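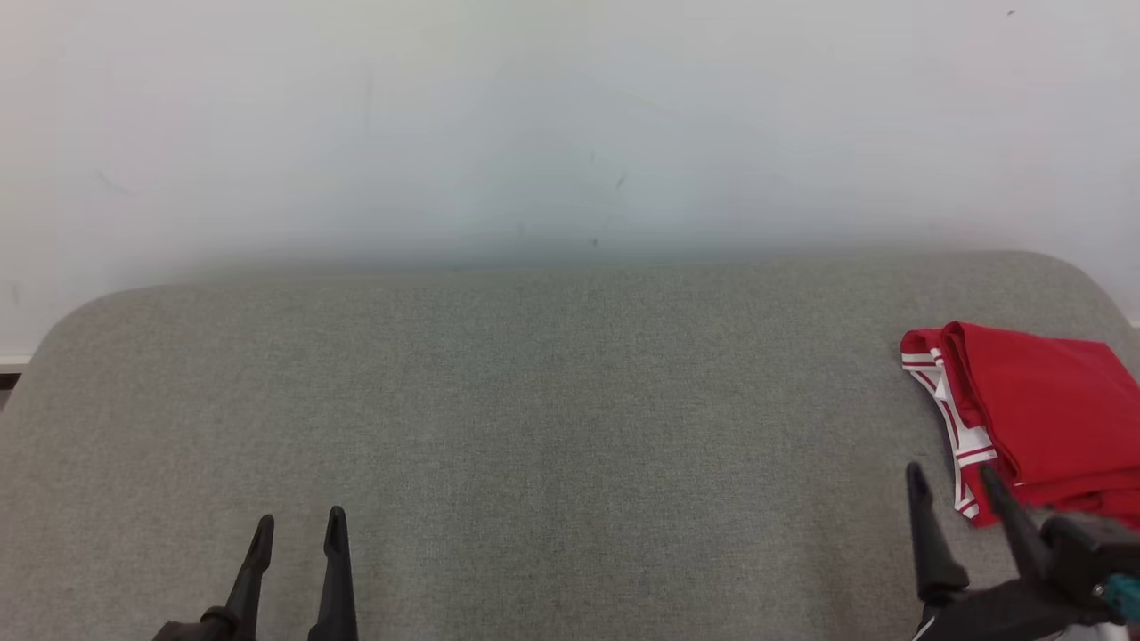
*Poste de pliage, vue de tête : les deux pinces ouvertes, le vêtement rouge plié à droite de l'assise grise.*

## Pliage de linge à deux bras : que vaut un « 84 % de réussite » ?

**Kristaps Raudsepp**, août

Bonjour à tous,

Je relis pour mon équipe un rapport interne de Levgate sur le pliage de vêtements souples à deux bras, appris par imitation. La méthode s'appelle Zandley. Si j'ai bien compris : 2 909 démonstrations téléopérées, une politique qui prédit des séquences d'actions courtes à partir des caméras, puis 500 essais autonomes. Résultat annoncé : 84 % de réussite.

Je bute sur trois choses.

D'abord, la réussite est jugée sur l'image finale, par une personne qui regarde si le vêtement est « plié et posé ». Sur l'image que je joins, on a un paquet à peu près rectangulaire, avec des plis et une bande élastique blanche qui vrille un peu. Réussi ou pas ? Le rapport ne donne aucun seuil.

Ensuite, le décor. Un mur blanc, un coussin gris uni, un tissu rouge vif. Difficile de faire plus facile à segmenter. Je voudrais voir la même chose avec un T-shirt gris.

Enfin, je ne trouve nulle part si les vêtements des essais figuraient dans les démonstrations.

Est-ce que je chipote, ou est-ce que le chiffre ne veut pas dire grand-chose en l'état ? Je dois rendre un avis et je n'ai pas envie de passer pour le grincheux de service une fois de plus.

---

**Inese Siliņa**

Vous ne chipotez pas. Dans l'ordre :

**Le critère.** Une note binaire donnée à l'œil sur l'état final, c'est fragile. Demandez au minimum 2 évaluateurs qui ne savent pas quelle politique a produit l'image, et leur taux d'accord. Demandez aussi une mesure bête mais reproductible : surface du paquet rapportée à celle du vêtement à plat, par exemple. Elle ne dira rien de la bande qui vrille, mais on pourra au moins comparer deux méthodes entre elles.

**L'état initial.** C'est ce que je regarderais en premier, et vous n'en parlez pas. Le vêtement est-il jeté en boule avant chaque essai, ou posé presque à plat par l'opérateur ? Les deux problèmes n'ont pas grand-chose à voir. Une image avec le linge déjà plié et les pinces ouvertes ne permet pas de savoir d'où on est parti, ni même si ce sont les pinces qui ont plié.

**La couleur.** Là je serais moins sévère que vous. Un fond uni pour une première série, ça se défend, à condition de l'écrire et de ne pas titrer « linge domestique ». Chez Cliltel on avait fait pareil, et la chute en passant à des tissus proches du fond avait été assez brutale pour qu'on réécrive le résumé.

**La séparation des données.** Sans liste des vêtements d'entraînement et de test, je refuserais le chiffre. Si c'est le même short dans les deux, 500 essais vous renseignent très précisément sur ce short.

Demandez les vidéos complètes, échecs compris. Si on vous envoie un montage, vous aurez déjà une partie de votre avis.

---

**plieur_du_dimanche**

84 % c'est mieux que moi en tout cas. Plus sérieusement, regardez du côté du banc Benítez, je crois qu'ils notent le pliage en plusieurs niveaux au lieu de oui/non. Pas relu depuis longtemps, à vérifier.

---

**Kristaps Raudsepp**

Merci Inese. J'ai demandé la liste des vêtements et le protocole de remise à zéro. Réponse reçue : « conditions variées ». J'ai redemandé.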